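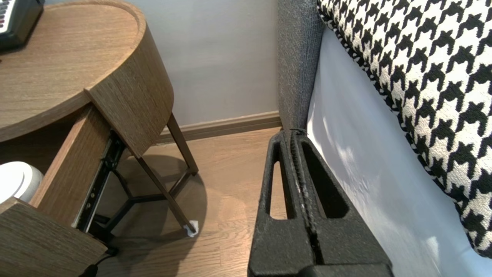

Open drawer of the round side table, with the arm's gripper in the foreground.

About Zendano

Zendano is a shared workshop for members who build and program robot arms for use at home. The workshop opened in January with 12 members and now has 25.

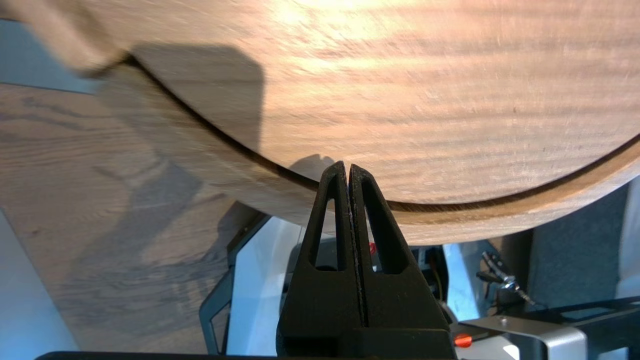

Gripper fingers at the rim of a round wooden disc.

Our principal project, Lultunell, concerns ordinary bedroom tasks - opening a drawer, reaching a bedside telephone. Members write their own control software.

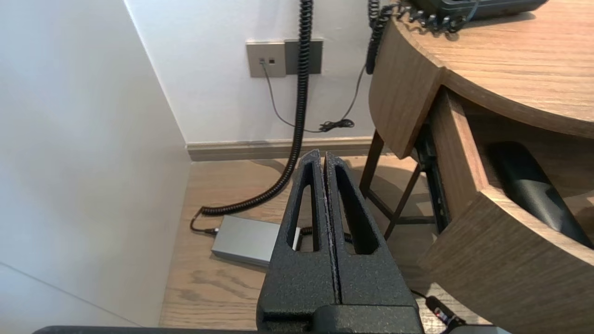

Telephone cord, floor cables and nightstand in the corner.

Cable routing and finger design are reviewed at each build session. Sessions last 90 minutes.
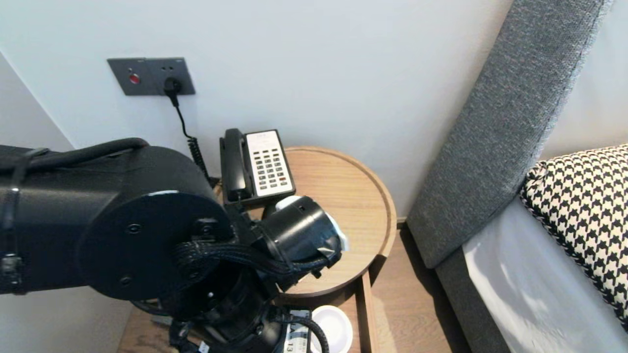
The arm over the side table, beside the desk telephone.

Membership is open to adults. Inquiries may be directed to the Zendano office, Room 1098, Limsakul Building.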